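Rechercher dans les cours Rechercher OK

Robotique de service, option 2e année
Séance 6 : évaluer un kit de collecte du commerce. Le cas du Rilard de Drernska
Polycopié, version du 13 mars 2023

Partager 37 Commentaires 13

1. Où nous en sommes

Vous avez vu la téléopération et l'apprentissage par imitation. On passe au matériel, et j'avoue que j'attendais cette séance depuis novembre ! Le Rilard est une paire de pinces à main vendue par Drernska. L'opérateur en tient une dans chaque main, il travaille comme il travaillerait chez lui, et le kit enregistre la trajectoire des doigts et la vue de près. Aucun bras robotisé pendant l'enregistrement. Le bras vient après, au moment du rejeu, et c'est là que les ennuis sérieux se cachent (voir le point 4).

2. Ce que contient l'offre

La valise comprend les deux pinces, les câbles, une planche d'étalonnage et la licence du logiciel Korow pour un poste. Le prix indiqué sur notre devis est de 1 156 euros la paire. La formule avec assistance coûte plus cher et je ne la trouve pas utile pour un laboratoire d'enseignement : la documentation est bien écrite, lisez-la en entier avant le TP.

Korow synchronise les flux, découpe les épisodes et signale ceux où le suivi a décroché. L'interface est austère, mais quel plaisir de voir une prise s'afficher quelques instants après le geste ! Gardez en tête que le découpage automatique coupe parfois trop tôt, surtout quand l'opérateur marque une pause avant de lâcher l'objet.

3. Le jeu d'essai Tambunan

Nous travaillerons sur Tambunan, un jeu de 927 épisodes de rangement et de manipulation sur table, enregistrés avec le kit. Tous ne sont pas bons, et tant mieux. Pour chaque épisode retenu, notez :

- la tâche annoncée et la main dominante ;
- les pertes de suivi, avec leur durée ;
- l'état de l'ouverture des doigts au début et à la fin ;
- ce qui, dans le décor, pourrait gêner l'estimation de pose.

Le dernier point est celui que les étudiants bâclent. Un sol brillant, une fenêtre derrière un rideau, un collègue qui traverse le champ : tout cela compte.

4. Critères de la grille

Suivi. Les marqueurs imprimés donnent un repère robuste tant qu'ils restent visibles. Dès qu'une pince masque l'autre, il faut se rabattre sur l'inertiel, et la dérive s'installe vite.

Prise. Les doigts souples pardonnent beaucoup à l'opérateur. Le robot, au rejeu, n'aura pas forcément les mêmes : vérifiez toujours la compatibilité des effecteurs.

Confort. Faites une série longue avant de noter. Au bout d'une demi-heure, le poignet donne un avis bien plus fiable que la fiche technique.

Câblage. À examiner avant chaque série, puis encore une fois après un changement d'opérateur.

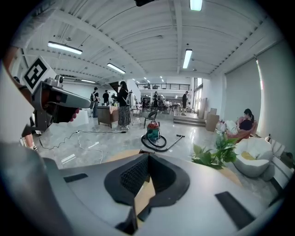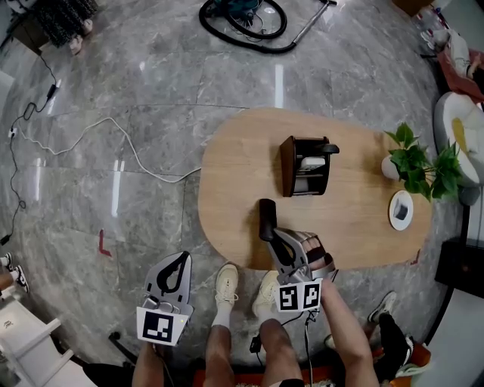
Le critère auquel je tiens le plus reste la liberté de mouvement, et c'est aussi le plus difficile à chiffrer. Un bon kit doit permettre d'approcher un objet bas, de contourner une table, de changer de côté sans réfléchir à l'outil. Or un fil qui pend modifie le geste. Sur la seconde vue, un câble noir descend de la pince droite et passe entre les jambes de l'opérateur, alors que la main droite est avancée au-dessus de la table : demandez-vous quelle amplitude il lui reste s'il veut atteindre la plante, à l'autre bout. Dans votre compte rendu, proposez un cheminement du câble (le long de l'avant-bras, dans le dos, à la ceinture) et défendez-le avec un croquis. Les solutions bricolées sont les bienvenues, j'en ai vu d'excellentes !

5. À rendre

La grille remplie, une page de commentaire et le croquis. Précisez la version de Korow utilisée. Les binômes qui veulent comparer le Rilard à un autre kit peuvent le faire, à condition de garder les mêmes tâches et le même ordre de passage.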